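From: Ifigeneia Panagiotou
To: Jiltthorpe allotments list
Subject: Re: water butts and the December shut-off

> Does anyone know if the Moncrieff Lane taps go off at the same
> time as ours? I have 2 butts full and would like to empty one.

Both sites go off on the same morning, at 8. Drain the one nearest the fence first - it holds 271 litres and the tap sticks when it freezes. Amness side will be back on in March.

I scrubbed mine out last year and will do it again before the frost. A stiff brush gets most of the green off.
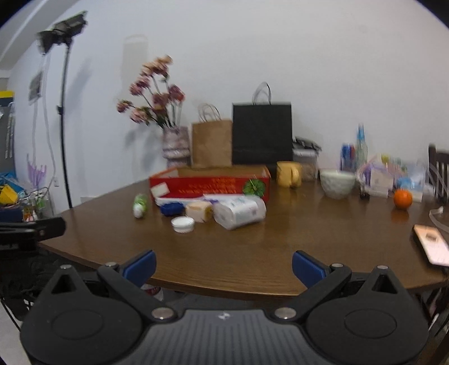 Brush, sponge and other bits on the table.

Hose ends need to come indoors too. I have 30 feet of spare hose if plot 8 still wants it.

Ifigeneia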